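Stekard adds 50 shared tables to Marnden office

Stekard has completed the replacement of shared worktables on the second floor of its Marnden office. The project covered 50 tables and ran through December. The old tables, which had dark coated tops, were removed and sent to a resale dealer in Gallow.

The new tops are light-colored wood with a fine, straight grain. Facilities lead Veronika Egger said the finish was picked after a trial in two meeting rooms. Staff in the trial reported less glare from the ceiling lights than on the coated tops, and marks from pens and cups were easier to spot and wipe off.

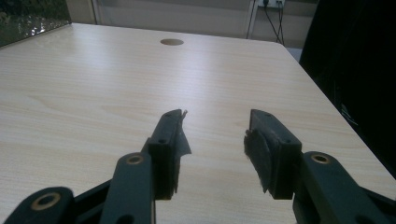
Cable routing

Power and data lines now come up from floor boxes and run under each table in a tray. The trays were fitted by Campos, the contractor on the job, before the tables were moved into place. Total cable length installed was 627 meters. Extension cords are no longer allowed on the floor between tables, and the old ones have been collected for testing.

Mudassar Mughal, who managed the installation for Campos, said most of the delay in the first week came from floor boxes that did not match the drawings. Two boxes had to be moved. The remaining work was done in the evening, after 6 p.m., to keep the floor open during office hours. 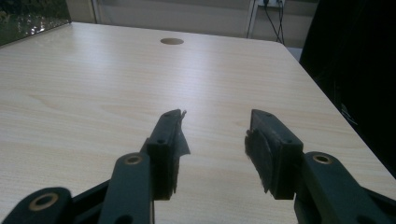
Stekard had asked for one cable route per table, so that cleaning crews could clear a top without unplugging anything. Earlier plans put a power strip along the center line, and these were dropped on cost. The small round hole near the back edge, with its tan-brown rim, is the only opening needed for a laptop charger and a network line. Larger plugs have to be fed through from below, connector end first.

Use and cleaning

Tables are not assigned. Items in daily use may stay out during the day, including pump bottles and clear plastic containers, but tops are to be cleared by 7 p.m. Jyoti Semwal of the office services desk said items left overnight will be held at the desk for one month. Bleach and abrasive pads are not to be used on the wood. A damp cloth is enough for most marks. 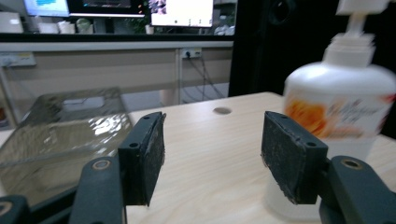

A white pump bottle and a clear plastic container on one of the wooden tabletops.

The third floor is next. Yichen Kong is taking requests for table positions there, and a floor plan will be posted by the elevators before work starts.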